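March 24, 2021

Rain again since the morning, so I did not walk to the market in Eddale. I wrote to Hằng instead and told her that the lemons can wait until Friday. She answered with only one word, "fine," and I was thinking for an hour if she is angry with me. Probably she was on the bus.

I want to write about the folding, as I promised myself to write also about small things in this notebook. When I was a child my aunt folded every T-shirt the same way: first one sleeve to the middle, then the other, then the bottom up to the neck. I never learned it well. My shirts come out like a letter that somebody put in the wrong envelope. Last week Nhi Hầu showed me again, slowly, and I wrote down the steps on the back of a bill for 244. So now I have no excuse.
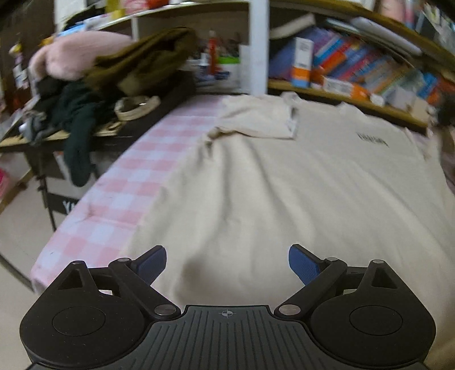 The beige one, first sleeve folded in.

I like this beige shirt more than I should. The cotton is soft and it has a small line of letters on the chest, which I never read to anybody. I have learned that it is better to pull the body of the shirt straight before touching the sleeves, or the folds under the arm stay there and make the whole thing thick. A-yeong says to iron first. I think she has more patience than me — and a better iron.

At two o'clock Costel Yordanov called about the box for Grisonano. The post office wants 1070 for it if it weighs more than 10 kilos, so we must choose what goes and what stays. He wants to send everything. I said that old shirts are not a present. He said that they are, if the person misses you. I did not know what to answer, and we talked about his tooth. 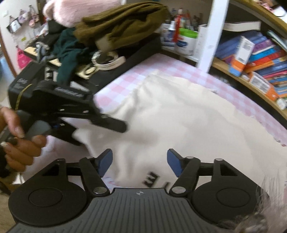

After the call I made tea and started to think about the sheets too. The pink and white check is from the shop of Mrs. Doãn, and I bought it only for the price, but now I would be sad without it. It makes the bedroom look like a picnic, even in this weather.

Khang Lý is coming on the weekend to bring back the big suitcase. I must remember to ask him for the key of the small lock also, he kept it the last time. Then I will eat the rest of the soup and go to sleep early, before the neighbor starts with his radio.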